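Sorting Day Moves to the Annex

The swap shelf in the Hurkcombe building has outgrown itself again. When Fadwa Fawzy started it in June it was one shelf by the mailboxes, meant for paperbacks and the odd mug. It now runs the length of the hallway and includes a bread machine that has gone home with three different families and come back each time.

So the whole business is moving to the annex on Tue 11 October. Doors open at 10. Bring what you want to give away, clean and in one piece. A jigsaw puzzle with 700 pieces on the box should have 700 pieces in the box, and we will be taking your word for it.

Said Abdel Rahman has drawn up new rules, which fit on one page if you hold it close to your face. The main one is that things get sorted before they go out. Kitchen goods, toys and cables each get their own container — cables especially, after what happened with the drawer.

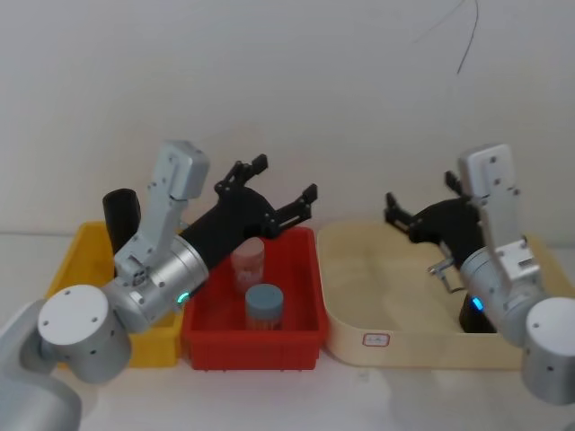
Clothes stay on the rack by the window, and hangers are always welcome. Please don't leave bags outside the door overnight. The raccoons have no interest in your sweaters but they do like to check.

Anything still there after 10 days goes to the thrift store on Abdel Hamid Street, bread machine included. Questions go to Fadwa, who would also like her stepladder back.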